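Portes ouvertes chez Aigner : une matinée parmi les tiroirs

Il faut un certain tempérament pour poser une demi-journée de congé et aller voir des boîtes de rangement. Je l'ai, ce tempérament, et j'ai découvert en arrivant sur le parking de Pevonness que 353 personnes inscrites l'avaient aussi. Le chiffre était affiché à l'entrée, avec une fierté que je comprends. La maison Aigner ouvrait son atelier au public pour la première fois depuis janvier, et il restait deux places à l'ombre, toutes deux occupées par des remorques.

On nous remet un badge, un café très long et un plan où les toilettes occupent plus de place que la salle d'essai. Leopold Egger, qui conduit le premier groupe, marche vite et parle en marchant, de sorte que seuls les trois premiers visiteurs profitent des explications. J'étais septième. J'ai retenu « charnière », « Autriche » et « surtout pas de solvant ».

La salle d'essai se trouve au bout du couloir, après la réserve où dorment 2 000 tiroirs de rechange. C'est là que l'on ouvre et que l'on ferme. Toute la journée, tous les modèles, du casier pour horloger au petit bloc à poignée que chacun de nous possède déjà au garage, plein de vis dont plus personne ne connaît l'usage.

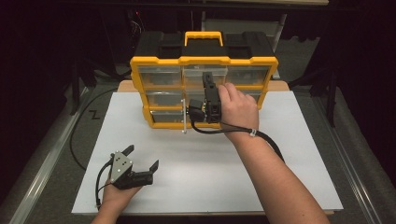

Le petit bloc à poignée, justement, a ses partisans. Trois rangées de trois tiroirs transparents, un cadre jaune qu'on retrouve même au fond d'une cave, et un couvercle noir avec deux creux rectangulaires où Egger conseille de poser les vis en cours de démontage. Conseil excellent, jusqu'au moment où l'on soulève le tout par la poignée. J'ai posé la question. Il m'a répondu qu'on ne soulevait pas un rangement en plein démontage, sur le ton dont on rappelle à un enfant qu'on ne court pas au bord de la piscine.

Vient ensuite le chapitre des étiquettes. Stojan Halilović, au stand voisin, défend l'étiquette manuscrite contre l'étiqueteuse Medent, dont il vend pourtant le ruban. Selon lui, on ne jette jamais ce qu'on a nommé à la main. J'ai chez moi un tiroir marqué « divers 2 » qui lui donne raison.

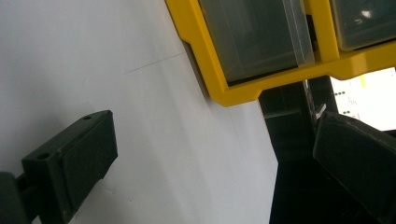

Babar Dhanial
Correspondant, rubrique Ateliers et visites

Je reviens sur la transparence, sujet plus disputé qu'on ne croit. Le tiroir clair promet qu'on verra tout sans ouvrir. En pratique le plastique fume un peu, prend la lumière, et l'on ouvre quand même, d'abord celui de gauche, puis celui de droite, enfin le bon. Une dame de mon groupe réclamait des façades opaques pour avoir la paix. On lui a donné un catalogue Presten — soixante et onze références, pardon, 71, la brochure tient aux chiffres — et elle s'est assise pour le lire en entier.

L'autre question est celle du rebord. Sur ces modèles, la lèvre dépasse en haut de la façade et sert de prise. Avec des doigts secs, très bien. Avec des mains de mécanicien, j'attends la démonstration, et avec des gants d'hiver je n'attends plus rien. Quant aux petits pieds moulés sous le cadre, ils laissent au-dessous un jour où, chez moi, une rondelle finirait sa carrière.
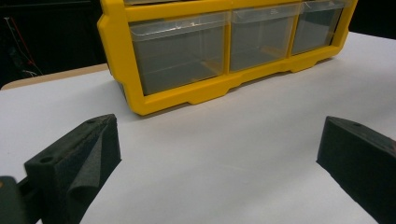
Theresia Reisinger trouve que je suis injuste avec le rebord. Elle range ses boutons et ses perles de cette façon depuis des années, tire d'un seul doigt, et soutient que le vrai défaut est ailleurs : on achète toujours le bloc trop petit, puis un second, qui ne s'empile pas avec le premier. Elle aurait aimé que la visite en parle, et qu'on puisse s'asseoir.

Sur les chaises, je la rejoins. Il y en avait quatre, dont une sous le catalogue Presten.

La boutique se visite en sortant, par un passage assez étroit pour qu'on n'y échappe pas. Les tiroirs s'y vendent aussi à l'unité, bonne nouvelle pour qui marche dessus. J'ai résisté au grand modèle, pris un séparateur à six cases et fait la queue presque 2 fois plus longtemps que pour la salle d'essai.

Prochaine ouverture en janvier, sur inscription. Prévoir un pull, la réserve n'est pas chauffée.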